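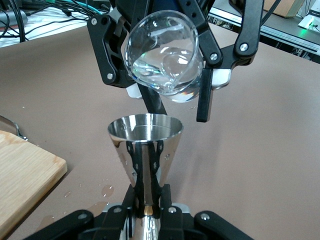

*A glass beaker tipped over a polished steel jigger, with a thin gold-coloured band at its narrow neck.*

# The small pour

My grandmother measured everything in eggcups. She had a blue one for vinegar and a chipped one for sherry, and when she died and the eggcups were shared out among the cousins, the family trifle was never quite the same again, because my aunt had the recipe and my mother had the chipped one. I thought of that trifle a good deal this spring, when I took it into my head, rather late in life, to learn how to measure a drink properly.

It began with a bottle of elderflower cordial from Usmani, the grocer at the end of our road (if you are ever passing, go in, and allow longer than you think you need). I had been making it up by eye for years. Some evenings it was delicious, some evenings it tasted of warm tap, and once, at a christening, it was so sweet that a small boy handed it back to me with real sorrow on his face. My friend Gudrun Moen, who was standing next to me and had the same jug in front of her, suggested very kindly that I might like to buy a jigger.

I had to ask her what one was. You will probably know, but for anyone who is where I was: it's the hourglass-shaped measure that bartenders use, a cone for the larger pour joined at the waist to a smaller one for the lesser pour, so that you turn it over according to what you need. Mine came from Pevero, a kitchen shop with a shelf at the back where they keep all the things I like best, the funnels and the nutmeg graters and the little brushes for the insides of spouts. It cost less than the cordial. I carried it home in my coat pocket and kept putting my hand in to check that it was still there.

## Lessons with water

Gudrun's uncle, Arvid Rustad, kept the bar of a seaside hotel for most of his working life, and he is 68 now and still can't see a glass being filled without watching where the level stops. She took me to see him on a wet afternoon and he gave us coffee and seed cake, and then cleared the table and filled a beaker from the kitchen tap.

"You don't learn on gin," he said. "Gin makes people hurry."

So we poured water, and went on pouring water until it was nearly time for supper. I can recommend it as a way of passing an afternoon, especially with rain on the window. Water is cheap and it wipes up, and it shows you every one of your faults. The first of mine was timidity. I tipped the beaker by the smallest amount I could, and the water crept over the lip and ran back down the outside of the glass and along my wrist and into my sleeve, where it stayed. Arvid had me hold the beaker closer and tilt it with a bit more conviction, so that the water left the rim in a clean thread and dropped into the middle of the cone. Then came the stopping, which is harder. You have to bring the beaker upright a moment before you want to, and you have to do it smartly, and if you hesitate you are left with that bulge of water standing up above the rim of the measure, trembling, daring you to lift it.

I lifted it, of course. I always lifted it. Arvid passed me the cloth.

What I hadn't expected was how much I'd enjoy looking at it all. A polished measure picks up everything near it and bends it out of shape, so that your own fingers turn into long crooked streaks down the side, and a beaker with water lying against its lower wall will catch whatever light there is and throw back little bits of green and blue. I suppose anyone who works with glass and steel every day stops seeing this. I hope they don't entirely. Arvid says he used to polish his measures at the end of every night and line them up along the shelf, and that the hotel's new owners replaced them with plastic spouts that fitted on the bottles, and he told us this in the voice other people keep for the felling of trees.

## What goes in the glass

Once the measure is full there's the turning out, and I'd never given it a moment's thought. I used to empty things from a height, with a flourish. Arvid brings the jigger right down to the glass and rolls it over in one movement, close to the rim, and waits for the last drops. He is particular about those drops. A measure that still has a film of cordial in the bottom hasn't given you the whole of what you asked for, and the next drink will get it instead. 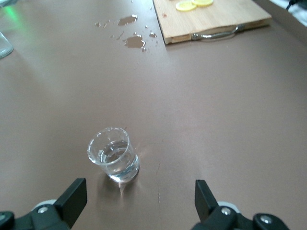 He is just as particular about the glass. Arvid likes a small one, clear and plain, with a thick base that gives it some weight in the hand, and he likes to leave room at the top. A glass filled to the brim makes everyone nervous, he says, and they walk across the room like people carrying an injured bird. Fill it half or two-thirds of the way and they'll talk to each other while they walk. I have since gone through my own cupboard and retired a set of enormous goblets from a firm called Tesov, given to us as a wedding present, in which a sensible drink looks like a puddle. The small tumblers from the back have come forward to take their place. My husband has been told it is permanent.

I'll give you the elderflower as we make it now, since it was the cause of everything. The large side of the jigger goes in twice with cordial, into a jug, and then 3 of the same of lemon juice if you like it as sharp as I do, or 2 if there are children coming. Top it up with cold water, a little at a time, tasting as you go, and put a few leaves of mint in if you have any. Gudrun adds cucumber. I've tried it and I can see what she means, but I go on leaving it out.

For keeping, I decant the cordial from its 70 cl bottle into smaller ones, which fit in the door of the fridge and are far easier to pour from when you're trying to be accurate. It's the full bottles that do the damage. They glug, and there is no arguing with a glug.

## Looking after the thing

A jigger asks very little of you. Rinse it as soon as you've used it, particularly after anything sugary, and get a corner of the cloth right down into the point of each cone, where stickiness likes to settle. I dry mine straight away, out of vanity, because the beads of water leave spots on the outside if they're left to themselves. Arvid stands his upside down on a folded tea towel and is perfectly happy with the spots. We've agreed to differ.

If you are buying one, look inside before you look at anything else. Many have lines marked on the inner wall for the in-between measures, and they're very useful if your eyes are good and no use whatever to me by lamplight. Pick it up, too, and see how the waist sits between your fingers. I tried several in Pevero, pouring nothing into nothing at the counter, and the young woman there let me carry on for as long as I liked.

The elder at the bottom of our garden has been in flower for a fortnight, and I've got it into my head that by August we might be drinking cordial of our own. Gudrun has promised to bring the sugar. I've been practising in the meantime, most evenings, at the sink with a beaker of water, and my sleeves are staying a good deal drier than they were. My mother, who heard all this over the telephone with great patience, has offered to lend me the chipped eggcup, so that I can find out at last how much sherry it holds and write the figure down for my aunt.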